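Ticket: Zosico claims portal, medical evidence bundle rejected on upload
Opened by: Hatice Kırmızıgül, Plotov (injury and employment claims)
Handled by: Kamarul Jugah, Zosico support
Opened: 11 April 2021
Status: open, waiting on supplier

1. What was reported

I have a client with a back injury from a warehouse fall. Her medical bundle is 953 pages. Your portal took the whole file, showed a green tick, and then sent me an email saying the bundle was "incomplete or over limit". Which one? Your help page says the limit is 1000 pages, so I'd like to know what 953 is over. The insurer's side, Sfakianakis, says they can see nothing after page 56.

2. First reply from support

Kamarul Jugah: Thank you for reporting this. Please clear your browser cache, sign out and try again in a private window.

Hatice Kırmızıgül: Done, though I don't see how my cache decides what the other side can read. Same tick, same email. Sfakianakis still stop at page 56.

3. Checking the file

Kamarul Jugah: Could you split the bundle into parts of 100 pages and upload them one by one? Scanned pages sometimes carry a hidden layer that the portal can't read.

Hatice Kırmızıgül: I split it. Every part went through except the first, and the first is the one with the surgeon's report in it. I opened page 57 on two computers and it's an ordinary typed letter from the physiotherapist. If there is a hidden layer, it is well hidden.

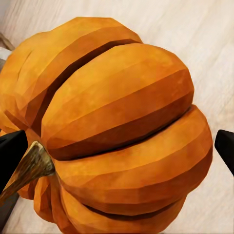 4. Page numbering

Kamarul Jugah: Our logs show a page label clash at page 57. The bundle was numbered with the Dutel add-on, which restarts its labels after an index. The portal may be treating the second "page 1" as the end of the file.

Hatice Kırmızıgül: "May be"? I've used Dutel for every bundle this year and this is the first to fail. But the index does end on page 56, so I'll grant you it fits. I renumbered the first part by hand and it uploaded. I haven't yet heard from Sfakianakis that they can read it, and I've stopped trusting the tick.

5. Still outstanding

Please confirm in writing that the original upload time stands. The reply deadline runs from when the evidence was served, and I won't have my client's claim called late over a page label.

Kamarul Jugah: I have asked the records team for the upload log — I can't confirm the time of service myself. The label fault has gone to Dutel as well. I'll update the ticket when either one answers.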